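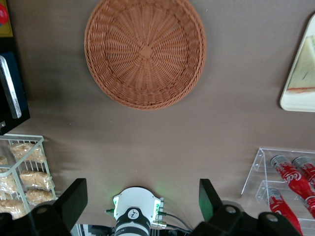 Slide 1 - Title

Evening talk, Dindari Studio, 07/10/2024. Running time 22 minutes if I behave, longer if someone asks about gold prices.

Say hello. Say the title out loud, as the projector tends to eat the top line: "Resizing a ring, and when to say no".

Who I am: bench jeweller, repairs mostly. I trained at Jarkance when the heating was optional. I make a few new pieces a year and mend everybody else's.

Slide 2 - Why repairs

Most people come to jewellery wanting to design. Fair enough, so did I. Then the rent arrives, and with it a customer whose ring went on beautifully in February and won't come off in July.

Fingers change size during the day. Measure twice, a few hours apart if they'll put up with it. Wide bands need a larger size than thin ones. Pause here, people write this down.

Pass round the ring sizers. Ask for them back. (Last time I went home one short.)

Slide 3 - Going up

Small increase on a plain band: stretch it, gently, annealing first. Check for old solder seams before you start, or the ring will show you where they are with a loud click.

Larger increase: cut and let in a piece. Match the metal properly. "Looks about the same colour" is how I came to redo a signet ring for nothing.

Slide 4 - Going down

Cut out a section, close up, solder, file, polish. Sounds like four jobs and a bit. The joint should meet with no light showing. Solder won't fill a gap, whatever your optimism tells you.

Mention the Schwaiger mandrel here. It's the one on my bench, it has a dent at size P, and I've learned to work round the dent.

Slide 5 - Saying no

Full eternity rings. Stones all the way round, so there's nowhere to cut. Explain this kindly and early.

Tension settings. Send them back to the maker.

Opals and emeralds near heat. Unset them or leave the ring alone. I have a story about an opal and will tell it only if the room is friendly.

Anything described as "probably platinum". Test it first.

Slide 6 - What to charge

My plain silver resize is 33 pounds. The one on the slide took 90 minutes, so you can do the sum yourselves, and I'd rather you did it at home.

Quote after you've seen the ring under the loupe, never over the phone. Write down every existing scratch and loose stone on the docket, and have the customer sign it.

Slide 7 - Questions

If it's quiet, ask who has melted something. Hands will go up.

Likely question: laser welder, yes or no? Lovely thing, can't afford one. Cekard rents out bench time on theirs - leaflets by the door.

Leave the contact slide up while I pack the sizers away.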